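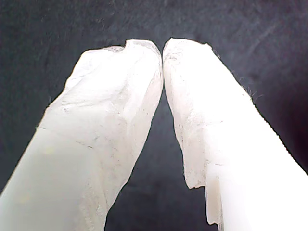 Can anybody come to the open day, or do I need to be some kind of engineer? Anybody! I get this one more than all the others put together. I run the sorting table at the Brenovura open day, and most of the people who stop by have never stood next to a robot before. You'll get a good close look at the gripper, two white fingers that meet at the tips, soft and lumpy up there like somebody shaped them by hand. Ask me whatever you want about them.

When is it?
The next one is in January. Doors open at 2 and we go until 8, so you can come after work. This page was last updated 12 Nov 2018, and if the hours change I'll fix them here first.

What will I see at your table?
Small everyday stuff being picked up and put into a divided tray. We do rolls of tape, snack bars, things you'd find in a kitchen drawer. I know it sounds tiny next to the big Plandik arm across the hall (go see that too, it's loud and great), but people stay at my table way longer than they plan to.

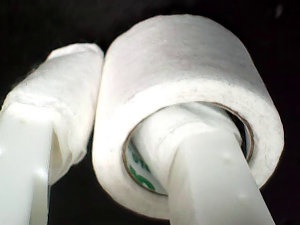

It's slow, so bring some patience. A run can take a while, and sometimes we stop and start over in the middle. I think the misses are the best part and I'll happily talk you through them.

Can my kids drive it?
Yes, if they're 8 or older and there's a grown-up with them. Everyone gets 2 tries. When the line is short I'm pretty loose about that.

Do I need a ticket?
It's free, but please sign up. We can fit 59 people per session and the Undow folks at the front desk really do check the list.

Is it worth the drive if I've already been once?
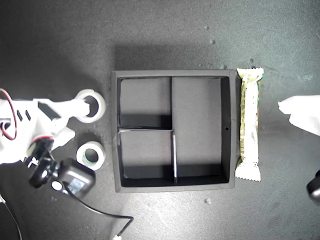
Thitima Luangrath wrote to me after her second visit that she'd figured she had seen it all the first time, and then she spent her whole session at the sorting table trying to get one thing into the small compartment. She wants a longer session next time. I'm working on it!

Where do I park?
Behind the Cao building, use the side gate. The front lot is for deliveries and they will ask you to move.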